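Plonden bus harassment campaign

The Plonden bus harassment campaign was a campaign against the sexual harassment of women and girls on public transport in the city of Plonden. It grew out of an online post by Marisa Colombo, a night-shift pharmacy worker, and led to changes in how the city's main bus operator, Kimer, handled complaints. Supporters regard it as the first time that harassment on the network was treated as a safety matter. Its practical effects are disputed, and much of what has been written about it relies on statements issued by the bodies that were being criticised.

Background

Harassment on Plonden's buses had been raised before the campaign, mostly in letters to the local paper and at passenger meetings. Kimer's conditions of carriage banned "offensive conduct" but did not mention harassment, and drivers were told to use their own judgement. Complaints went to a general customer service desk which also dealt with lost property, late buses and refunds. The desk kept no separate record of harassment, so any claim about how common it was in those years, including Kimer's own claim that it was rare, should be treated with care. A low number of recorded complaints is what one would expect from a system with no box to tick.

The police had the power to act under existing public order law. Former officers later said that cases on buses were seldom taken further unless the suspect had been held at the scene, a thing few passengers were in a position to do.
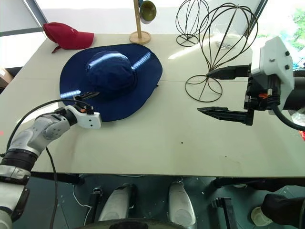 Origins of the campaign

In March, Colombo published an account of being followed off the last bus from the Clellska district by a man who had touched her during the journey. She wrote that the driver had seen what was happening and had told her to move seats. The post was shared widely within a day, and replies from other women described similar treatment on the same route and on several others.

Some later accounts present the post as a sudden breaking of silence. This is hard to square with the record. Student groups in Clellska had been collecting accounts for at least two winters, and a school had warned its pupils about the route by letter. Colombo herself has objected to being called the founder of the campaign, and has said that the people who answered her post already knew each other and already had a list of demands.

Those demands were set out in an open letter to Kimer and the city council, which gathered 3,935 signatures. The letter made 4 requests: a named officer for harassment complaints, training for drivers, the keeping of camera recordings for longer, and the yearly publication of figures. It did not ask for women-only seating, although this was widely reported at the time and is still repeated. The error seems to have come from a radio discussion in which a caller suggested the idea.

Response of the operator

Kimer's first statement said that the company had "no tolerance" for harassment and that passengers should report any concerns in the usual way. As the usual way was the subject of the complaint, the statement was badly received. A second statement promised a review.

The review was carried out by Kovačević, a consultancy which had worked for Kimer before on ticketing. Campaigners questioned whether it was independent enough for the job. Its report was never released in full. The published summary ran to a few pages and found that staff were "broadly confident" in dealing with incidents, but did not say how many staff had been asked, or what they had been asked. It recommended a dedicated reporting line and a short training course.

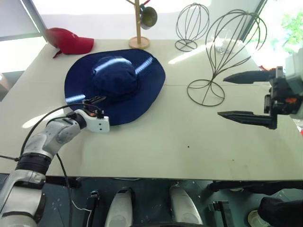 Both were introduced by the autumn. The reporting line took calls and text messages, and was open from early morning until 8 in the evening. Critics pointed out that the incident which had started the campaign took place well after that hour. The line was extended to cover the last bus the following year, after a change of management at Kimer.

The training course lasted two hours and was taken mostly on a screen. Drivers' representatives supported the aim but said that the material gave no clear answer to the question drivers asked most often – whether they were allowed to stop the bus and wait for the police. Company guidance on this point was rewritten twice, and the two versions do not fully agree.

Council and police

The city council passed a motion backing the open letter. The motion committed no money. Posters appeared at stops and inside buses, and were praised by council members as a sign of change, though several women's groups said that the early designs told women what to do to keep safe and had nothing to say to the men responsible. The wording was later altered.

The police ran plain-clothes patrols on evening services for four weeks. The results were described in a press release as "encouraging". No breakdown of stops, arrests or charges was given, and requests for one were turned down on the ground that the figures had not been kept in a form that could be shared. Whether the patrols put anyone off is therefore unknown. They were not repeated.

Effects

Reports of harassment to Kimer rose sharply after the line opened. The company took this as evidence of growing trust. Opponents of the campaign took it as evidence that harassment had been made up or exaggerated, and a few newspaper columnists argued that passengers were being encouraged to see offence where none was meant. Neither reading can be drawn from the figures alone. A rise in reports after a new reporting line is opened shows that people are using the line, and says little about how often the thing being reported takes place.

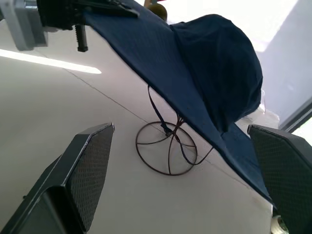
The only attempt at a before-and-after study was a passenger survey ordered by the council. It asked whether people felt safer than they had a year earlier, and most women who answered said there had been no change. The survey was handed out on daytime services, and those who had stopped using the buses altogether were left out by design. It is nevertheless cited by both sides.

The request for yearly figures has been met only in part. Kimer published totals for the first two years and then folded them into a wider category of "passenger behaviour", which also covers smoking and fare disputes. The company said that this made the figures easier to understand. Campaigners have asked for the separate totals to be restored.

Legacy

The campaign is often mentioned in discussions of street harassment elsewhere, usually as a success. Colombo has been more guarded. In a talk to students in Clellska she said that the reporting line was worth having and that she would not have used it on the night in question, as she had wanted the driver to help and not a person at the other end of a phone. She has turned down invitations to sit on Kimer's passenger panel.

A claim that the campaign led directly to a change in the law appears on a number of websites. The law on harassment in public places was amended some time afterwards, but the proposal had been drafted before Colombo's post and the debates on it make no mention of Plonden.

See also

Street harassment
Women's safety on public transport
Bystander intervention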